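Troredlow's December Mixes: Worth the Money?

The Erdale baking circle got a box of Troredlow's new "no-fail" fondant before Thanksgiving, and by the end of November we had gone through 11 tubs of it. The label promises that it drapes without tearing and stays white under warm lights. I have been covering cakes long enough to be suspicious of any tub with a promise on it.

Leidy Echeverri used hers on a two-tier christening cake and got a decent finish, though she kneaded in shortening first, so I don't know what we learned there. Mine tore at the corners twice. Orlando Huamán says I roll too thin. Maybe. I roll the way I have always rolled, and the cheap stuff from the supply store holds up fine.
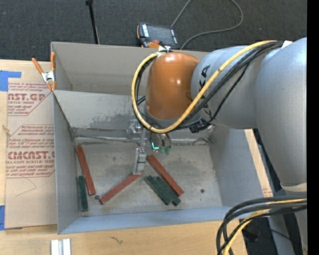
Then there is the flavor. "Real vanilla" is printed on the lid in gold, and I would like to meet the person who tasted it and agreed. Kids at the party peeled it off and left it on their plates, same as they do with every other brand.

Lucero Cabrera still swears by it for small figures, and her little sheep did keep their ears up overnight. I'll give it that much. For a whole cake I'm sticking with buttercream and a hot knife until somebody shows me a covered corner with no patch on it. If you have one, bring it to the next meeting, uncut please. Yaneth Valderrama has the two leftover tubs if you want to try your luck.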